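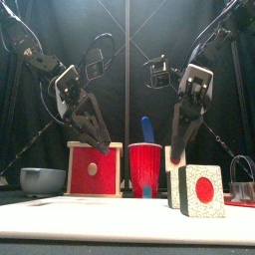 Collection round opens at Wamwood

Apr 25, 2026

The two-arm benches at Wamwood are now in regular use for the Pirneo project. Pirneo needs recorded examples of ordinary handling tasks, done by a pair of arms under human control, and the learning group at Khondokar will train on whatever we send them.

The target for this round is 200 accepted episodes per task. An episode is one attempt from start to finish, with the arm positions and all camera views saved together. Operators work in pairs. One drives the arms and the other resets the table, checks the recording and writes the log line. They swap after 36 episodes or when either of them asks to.

Elfriede Schmieder wrote the task sheets. Each one lists the objects, where they start, and what counts as finished. She has asked that operators vary the starting positions within the limits on the sheet. In the trial round most people put things back in the same spot every time, and the trained model did poorly once anything was moved.

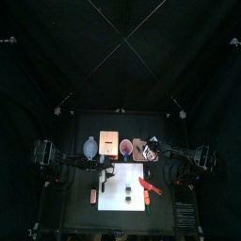

Both arms over the table, with the white board in front and the other items along the back.

Failed attempts should be kept. If a part slips and you recover it, carry on and mark the episode "recovered." If you can't recover it, stop, mark it "failed" and reset. Please don't delete anything at the bench. Helmut Engelhardt reviews the recordings and decides what goes into the training set, and he would like to see the bad ones too.

Cables and cords still take the most time. They never lie the same way twice, and a reset that looks right from the operator's seat can look quite different from overhead.
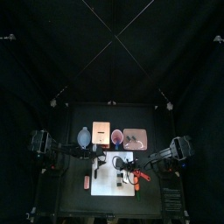 For that reason the cord tasks have a longer reset allowance than the others, and the target for them may come down if the pace stays slow. Box and cup tasks are unchanged.

Log sheets have moved to Ulon, under the Pirneo folder. Use the task number from the sheet and leave the comments column blank if there is nothing to report. The old paper forms will not be entered.

The round runs through August. New operators need 2 supervised sessions before driving alone. To book one, write to Elfriede with the hours you can do.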